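Robot Learning Lab - Handout 4: Collecting demonstrations (cloth sorting)
R. Prendergast, October. Bring this to the bench, don't leave it on the bus.
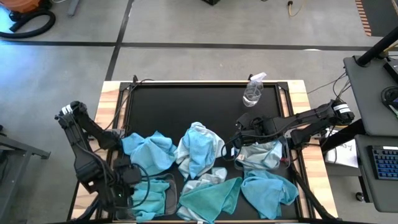 Carrying on from last time. We had the arms calibrated, we had the logging script more or less behaving. Now the slow part - getting enough good examples for the policy to copy.

Reminder of terms, people keep mixing these up.

Episode = one full recording, start pose to end pose. One task attempt.
Demonstration = an episode we decided to keep.
Step = one row in the log. Joint positions both arms, gripper openings, camera frames, timestamp.
Operator = whoever is driving.
Logger = whoever is at the keyboard. Not the same person. Please.

Target for the class is 900 demonstrations by the end of the unit. We are at 332. Trellby group has done the most, Montes group has the cleanest ones, make of that what you like.

The task

Cloths start spread over the black surface, trays are on it too. Operator picks cloths one at a time and puts them in a tray. Either arm, either tray, but see the part on handovers. Episode ends when the cloths are in the trays, both grippers are open and both arms are back at rest pose.

Prompt text for the log is "put the cloths in the trays". Same wording every time, lower case, no period. Last year we had eleven spellings of the same sentence and someone (me) had to fix it by hand.

Before you record

Check both arms home properly. If one is off, stop and rehome, don't just nudge it.
Cables free of the joints through the full reach. Move slowly once out and back.
Check camera view on the screen. Both trays inside the picture.
Spray bottle stays on the table in some episodes and off it in others. It's a distractor, the policy should learn to leave it alone. Write bottle = yes or no in the notes field.
E-stop within reach of the logger. Say out loud where it is.

Resetting the cloths

This is where most groups get lazy. If you lay the cloths out the same way every time the model learns the layout and nothing else. Then in the test it reaches for a spot where there used to be a cloth.

So: pick them up, drop them from a bit above the surface, let them fall how they fall. Some crumpled, some flatter. Overlaps are good, we want overlaps. A cloth lying across another cloth is the hard case, the gripper tends to grab both, and if we never record it we'll never fix it. At least one overlap in every third episode or so.

Move the trays too. Not only the cloths. Swap sides, turn them, push one toward the edge.

Some episodes should start with a cloth already in a tray. The right thing to do with that one is nothing. Operators hate these because it feels like cheating, but the policy has to see that a finished cloth gets left alone.

Driving

Steady speed. Don't race. A fast demo with a jerk in the middle is worse than a slow one.
Come in from above, gripper pointing down, open before you get there.
Pinch a fold, not a flat bit. If there is no fold, pinch close to the edge.
Lift straight up first, then travel. Dragging pulls the other cloths around.
Let go low over the tray. Dropping from high up looks fine until it lands half outside.
One arm moves through the middle at a time. The other waits on its own side.

Handovers (one arm passing to the other) - not in this set. Next handout. If a cloth is out of reach for the left arm use the right arm, thats what it's for.

Mistakes: keep or toss?

Question from the Botville group and it's a good one. A missed grasp followed by a clean second try is worth keeping. It shows recovery. Mark it R. What we toss:

- operator stopped to talk, arms frozen for a long time
- arms touched each other
- someone's hand came into view while recording
- gripper closed on the tray
- camera dropped frames (logger will see the red warning)
- anything where you gave up

Tossed doesn't mean deleted. Move to the rejects folder, add one line saying why. We'll use the rejects in week six for the success classifier.

How many R episodes? Keep it under a quarter of your set. Too many and the policy learns to miss first and grab second. This happend with the Grerumer data and it was funny for a day.

Shifts

Two people per bench. 24 episodes per shift, then swap roles. Hands get tired and you can see it in the traces, the approach gets wobbly toward the end. Aim for 16 kept out of a shift. If you're keeping every single one you are not looking hard enough. If you're keeping half, come find me, probably calibration.

Different operators matter. Everybody drives a bit differently and we want some of that spread, but not wildly different strategies for the same situation. Agree in your pair which cloth goes first: nearest to the tray, top of a pile before bottom. Write it on a sheet and tape it to the bench.

Checking your data

Before you leave, replay three episodes picked at random. Watch the video against the joint plot. Look for:

timestamps going backward
gripper signal flat the whole way (means it wasn't logged, redo)
left and right arm swapped in the file - yes, this has happened, twice
episode cut short before rest pose

Then fill in the sheet: pair name, operator, start number, end number, kept, tossed, R count, bottle yes/no split, anything weird.

For next time

1. Finish your shift and upload. Folder name is group_pair_shift, underscores.
2. Read the chapter on behavior cloning up to the bit on compounding errors. Skip the proof.
3. Half a page: your policy does fine on single cloths and fails on overlapping ones. Is it the amount of data, the kind of data, or the camera angle? Say how you would find out with only one more shift of recording.
4. Pick one rejected episode and be ready to show it. Two minutes max.

Bench sign-up is on the door. Evening slots go untill 9, last upload has to be started by 8:30 or it won't finish.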